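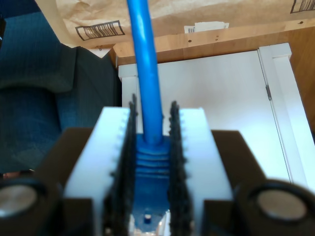 Fig. 1. Patch cable with molded boot and clear RJ45 plug.

Network Cabling and Small Racks
Handout 4: Patch cables, switch ports and rack layout
Instructor: Erlinda Malabanan
Revised 30 January 2025

Read this before the lab. Bring the worksheet from Handout 2, since the port map you drew there is used again in Part C.

Part A. The patch cable

A patch cable is a short Ethernet cable with a plug on each end. Inside the jacket are 4 twisted pairs, eight wires altogether. The cables used in this course have stranded wire, which bends more easily than the solid wire run inside walls. Solid wire goes on the back of a wall jack or patch panel. Stranded wire goes between the panel and the equipment.

Terms you need:

Jacket - the outer covering. Its color means nothing electrically. Many sites use color to mark what a cable is for, and the Cedby office plan we study in June uses blue for desks and yellow for uplinks.

Plug - the clear plastic end, commonly called RJ45. The gold contacts are on one side and the latch is on the opposite side.

Latch - the springy tab that holds the plug in the socket. It clicks when the plug is fully in.

Boot - the sleeve where the cable enters the plug. The ridges on the blue boot in Fig. 1 are common on molded cables. A boot limits how sharply the cable can bend at the plug, where most damage occurs. On some cables it also covers the latch and keeps it from snagging when the cable is pulled out of a bundle.

Handling a plug

Hold the cable by the boot or the plug body. Do not pull on the jacket. To insert, line up the latch with the notch in the socket and push straight in until it clicks. Tug lightly to check. To remove, press the latch all the way down first, then pull straight back. If a stiff boot makes the latch hard to press, flex the boot a little with your thumb and try again. A plug with a broken latch goes in the reject tray, even if it passes the tester. It will work loose sooner or later and the fault is slow to find.

Minimum bend radius for the course cables is 25 mm. Coil spare length in wide loops and fasten it with hook-and-loop strips. Zip ties are not allowed in the lab.

Part B. The rack

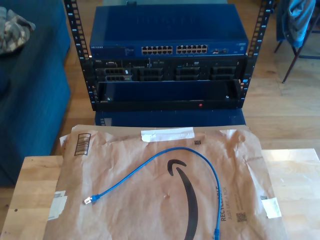
Fig. 2. Open-frame rack with a Netgear switch on top and a Dell server below it.

Rack equipment is measured in rack units, written U. One U is 1.75 inches of height. A full position on the rail has three holes per U, and the spacing between the holes is uneven, so a unit started one hole too high will not line up with its neighbors. Where the rails carry printed numbers, as these do, write the number down on your layout sheet before you lift anything.

An open frame has no doors or side panels. Air moves freely and both ends of a cable are easy to reach. The drawback is that dust gets in and anyone can touch the ports - keep this in mind when you answer question 3 on the Batau case.

Placing the switch at the top is a common arrangement. Patch cables then run along the upper part of the rail and stay clear of the server's drive bays. A drive caddy has to slide forward to come out, so nothing should hang across the front of the bays. Heavy equipment belongs low in the rack. Install from the bottom up and take out from the top down. Two people lift a server.

Counting ports

The switch in Fig. 2 has two blocks of sockets. Each block has two rows of six, giving twenty-four. None of them has a cable in it, so it is a good one to practice a port map on. On many switches the odd numbers run along the top row and the even numbers along the bottom, but go by the numbers printed on your own unit. The smaller group of ports to the right of the main blocks is left out of the count for this exercise.

Part C. Lab work

1. Take out your port map from Handout 2. Correct it if the numbering does not match the switch at your station.

2. Label both ends of every cable before it goes in. Use the same code on both ends: rack letter, port number, destination. Place the label 2 inches from the boot.

3. Test each cable. Record pass or fail, and the pair if it fails.

4. Patch the ports in the order shown on your map. Run the cables out to the nearer rail, then down. Do not cross the front of another unit.

5. Fill in the log sheet. Cable codes for the Pastus stations start at 2000. The Dalisay group uses its own sheet.

Common mistakes from last term: labels wrapped over the boot, where they slide off; cables cut too short to reach the rail; a code written on one end only. Each costs two points.

Reading for next time: the section on patch panels, up to the punch-down diagrams. Skip the part on fiber.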